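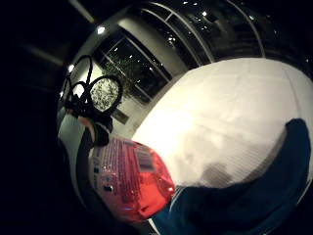 Fledach Handheld Gripper Kit
Robotics Club equipment, bookable item
Category: Manipulation / data collection
Kept by: Sze-wing Kuo (hardware), Mohandas Reddy (recording software)
Status: available to project teams, evening slots only

Overview

Fledach is the club's handheld gripper, built for the household tasks project and now open to other teams. The operator holds the gripper and does the task by hand while its camera records. A tracking marker fixed to the body gives the position of the tool in the room. The recordings are used to train the arm in the lab, so a team can collect examples without booking the arm.

The design is a student one. The first version was drawn by Yu-ting Choi for the second-year design module and was heavy at the front. The current version moves the camera mount back towards the wrist and uses a stiffer marker plate. Older printed parts marked Sulavel don't fit and should not be mixed in.

What the kit contains

Gripper body with trigger and soft finger pads
Wide-angle camera, fitted and focused
Square marker board on its bracket
Data cable, black, with a spare
Hub and power adapter
Spare finger pads in a bag
Hex key for the bracket screws

The laptop is not part of the kit. Book one separately, or use your own if it has the Kunirura recorder installed and enough free disk space.

Specification

Units held: 2
Maximum opening: 80 mm
Marker board: 70 mm square, black on white, matt finish
Connection: wired only
Recording length: up to 80 minutes per session before the files must be copied off
Operator: left- or right-handed

Setting up

Allow time for this before your slot starts. Run the cable along the table and leave a loose loop near the operator, long enough to reach the far edge without pulling. A tight cable drags on the wrist and shows up in the data as a small sideways jerk at the end of each reach. Put the hub where no object in the task will land on it.

Check that the marker plate is square to the body. If it has been knocked, loosen both bracket screws, reseat the plate and tighten them evenly. Do not bend the plate back by hand.

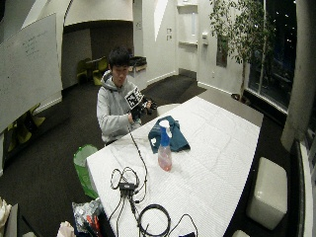

Start the Kunirura recorder, wait for the tracking light on the screen to turn green, then turn the gripper slowly through the positions you expect to use. If tracking drops out at one angle, move the fixed camera first and the table second. Windows behind the work area can give stray reflections after dark. Close the blinds where there are any, or turn the table.

Calibration takes a few minutes and must be repeated if the fixed camera or the marker plate is moved. A calibration file from another team's session will load without a warning and will give wrong positions.

Recording

Begin and end each example with the gripper closed and still. Keep the marker facing the fixed camera as far as the task allows. Name the task in the recorder before you start, using the names in the Wiriya task list. New names can be added by Lok-yiu Lam, who looks after the list. Failed attempts should be kept and tagged as failed.

Soft items such as cloths and covers need slower closing than rigid ones. The pads slip on smooth plastic when dusty. Wipe them with a damp cloth and let them dry. No solvents.

Known faults

The trigger on unit B sticks when half closed. It is safe to use, but release it fully between examples.
The cable plug works loose if the gripper is put down on its back. Lay it on its side.
The recorder sometimes shows the previous session's preview. Restart it.

Booking and return

Book through the club equipment sheet. New users need a short induction with Zodwa Modise, usually held at 6 pm before the normal build session. Coursework teams have priority in July.

Return the kit with the cable coiled loosely, the pads clean and the finger opening closed. Enter any fault in the log with the unit letter and the time it happened. Missing pads are replaced from the parts drawer; a missing camera or hub is charged to the project budget.

Print files and the parts list are in the Fledach folder on the club drive.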